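Tridton's two-armed trainee goes back to the crockery

2021-03-26

I dropped in on the Dalero workshop at Tridton again this week, and they're well into a new round of recordings for Brundham, their table-clearing project. The plan is 107 examples of cups being shifted on and off a tray, every one of them steered by a person, and then the whole lot gets fed to the learning program.

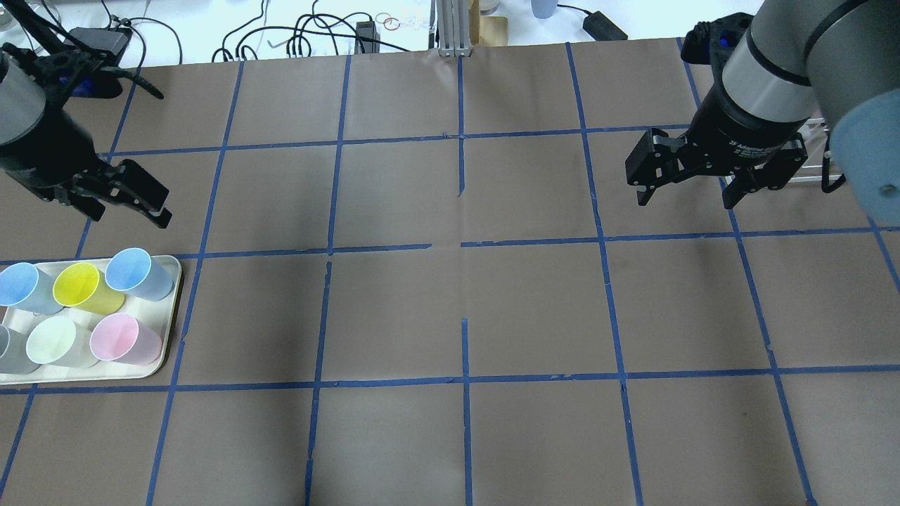 Brundham's last round, back in August, didn't go so well, I'm told. Only 40 recordings were worth keeping, mostly because everything got put back in the same spot each time and the program learned the spot! Now the start positions get mixed up between runs, and the blue tape squares on the brown paper make it dead easy to call out where the tray should go. I had a turn at the controls myself (terrible, thanks for asking) and it took me 10 goes to set one cup down upright.

The colours get swapped between runs too, so the program can't get too attached to a favourite.

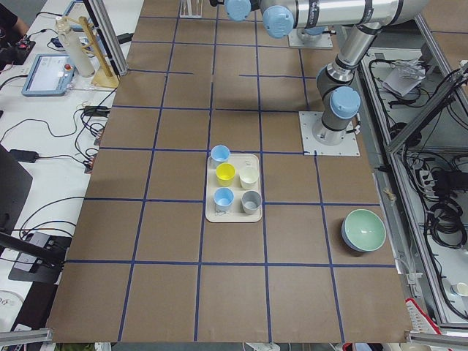
Five cups in and around the tray, with a bowl off to the side.

Ó Gríofa, the firm paying for half of it, wants to see a first trial once the recordings are in. I've been promised 30 minutes with it and I'll bring my own mug.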